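Skinivora Opens Refill Counter Program to Independent Pharmacies and Salons

Lerthorpe-based skin care maker extends scheme after trial at 19 shops

LERTHORPE – Skinivora, the maker of fragrance-free skin care and cleansing products, said today that it will open its refill counter program to independent pharmacies, salons and small grocery stores starting in June. The program lets customers bring back an empty Skinivora container and have it filled again at the counter for less than the price of a new one.

Until now the program has been limited to a trial group of 19 shops in Lerthorpe and Plenbridge. During the trial those shops handled 2,242 refills. Body wash was the most requested product, followed by hand wash and the unscented body oil.

"We wanted to know if people would bother to carry an empty bottle back to the store," said Yuk-lan Fang, founder and managing director of Skinivora. "A lot of them did, and a lot of them came back a second time. That was enough for us to go ahead."

How the program works

Participating shops receive a counter unit with pumps for up to six products, a scale, a label printer and a starter supply in bulk drums. Staff check that the returned container is clean and undamaged, fill it by weight and apply a new label showing the product name, batch number, fill date and ingredients. Containers that are cracked, or that have held anything other than a Skinivora product, are not refilled.

Customers who do not have an empty container can buy one at the counter. The containers are sold at cost and can be used for any product in the range, as long as they are washed and fully dried between products. A printed washing guide comes with each one.

Bulk drums are delivered from the company's filling plant in Plenbridge every second week. Empty drums are picked up on the same run, rinsed at the plant and put back into use. Shops do not pay a deposit on the drums.

Who can apply

The program is open to any independent retailer with a staffed counter and access to a sink. Shops must be able to store drums indoors, out of direct sunlight. Chain stores with more than ten locations are not eligible during the first year.

Two staff members from each shop must complete a half-day training session covering hygiene, labeling, batch records and what to do in case of a spill. Sessions will be held at the Plenbridge plant and, for shops that cannot travel, at the shop itself before opening time.

There is no joining fee. Skinivora lends the counter unit to the shop for as long as it takes part, and covers repairs. Shops agree to a minimum term of 12 months and may leave after that with 30 days' notice.

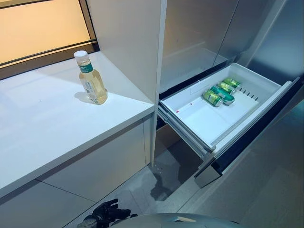

Pongsak Thongdee
Communications Manager, Skinivora

Changes made after the trial

Several parts of the program have been changed in response to comments from the trial shops. The most common complaint concerned the labels, which came loose in the shower. The company has moved to a different adhesive and now prints the batch number a second time on a small sticker for the base of the container.

Shops also asked for a faster way to keep batch records. In the trial, staff wrote each refill into a paper log. The new counter unit saves the batch number and weight when the label is printed, and the shop can download the record at the end of the day. Paper logs are still available for shops that prefer them.

A third change concerns the thicker products. The face cream and the foot balm were slow to pump in cold weather and have been taken out of the program for now. Both will continue to be sold in jars.

Ristić Pharmacy in Plenbridge was one of the first shops to join the trial and recorded 762 refills, the highest number of any location.

"Most of our refill customers come in on Saturday, and at first we had a line," said Ankica Stojanović, the pharmacy's manager. "We asked people to drop off their bottles and pick them up after they had done their other shopping. That took care of it. I would tell any shop thinking about this to plan for the busy hours and put the unit where it does not block the register."

Production and supply

To prepare for the wider launch, Skinivora has added a second drum filling line at the Plenbridge plant and hired eight people. The line can be switched between products in less than an hour – the older one needs most of a morning.

Tirta Tjoa, head of production, said the formulas are the same as those sold in new bottles. "There is no separate refill recipe," Tjoa said. "It comes from the same tanks and goes through the same tests before it leaves the building."

New bottles will remain on sale in all shops that carry them now. Prices for bottled products are not changing as a result of the program.

Applications

Shops can request an application form from the Skinivora trade desk or from their regular sales representative. The first group of new shops will be told in writing before the June start. Applications received later will be placed in the next group, and the company expects to add shops every three months depending on drum supply.

Questions about training and equipment should be sent to Wanpen Chaiyaporn, retail program coordinator, at the Lerthorpe office. The trade desk is open Monday to Friday, 9 a.m. to 4:30 p.m.

About Skinivora

Skinivora makes cleansers, oils, creams and balms for dry and sensitive skin. Its products are sold in pharmacies, salons and grocery stores. The company has its head office in Lerthorpe and its filling plant in Plenbridge, and is privately owned.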